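Koller Bench Cell - Set-up and Care
Section 6: Finger alignment and bag picking
4 min read | 12 shares | 3 comments

6.1 Before you start

This section covers the two-finger gripper on the Kalwood bench arm when used with soft plastic bags. Rigid cartons are covered in Section 5.

Caution: Switch the arm to hold and lower the speed limit before reaching into the cell. The fingers can close without warning when the controller restarts.

6.2 Aligning the fingers

1. Open the gripper fully from the Dirine panel.
2. Wipe both fingers with a dry cloth. Do not use solvent.
3. Slacken the two clamp screws on each finger by half a turn.
4. Close the gripper on the setting gauge and hold for a slow count of five.
5. Tighten the screws evenly, left finger first.
6. Open and close the gripper. The tips must meet along their full width - if one leads the other, repeat from step 3.
7. Save the zero position as offset 202.

Note: Offset 202 is overwritten by a factory reset. Write the value inside the cabinet door.

6.3 Checking the wrist camera

1. Clean the lens with the cloth supplied.
2. Open the live view. Both finger tips must show at the lower edge.
3. Stand a stack of printed bags against the back wall and jog the arm towards it at low speed.
4. Stop with the tips in front of the lower part of the bags. Check that the gap between the fingers is clear and that large print on the front bag can be read.

Creases in the plastic throw back white streaks. These are acceptable unless they hide the edge of the bag.
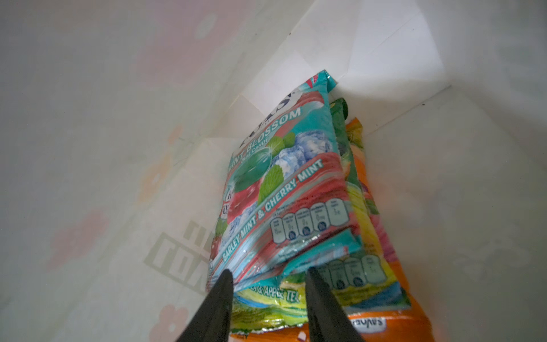 6.4 Routine care

1. Check the clamp screws every 300 picks during the first week, then every Thursday.
2. Replace the finger pads at 2688 picks, or sooner if they are worn smooth.
3. Repeat 6.2 and 6.3 after any pad change.

Comments (3)

Gobnait Geraghty
Step 5 does not give a torque. What are people using?

Rogério Rezende
Finger tight plus a quarter turn on ours. No drift since September.

beseck_lineside
Offset 202 will not save if the panel is in view-only mode. Log in first.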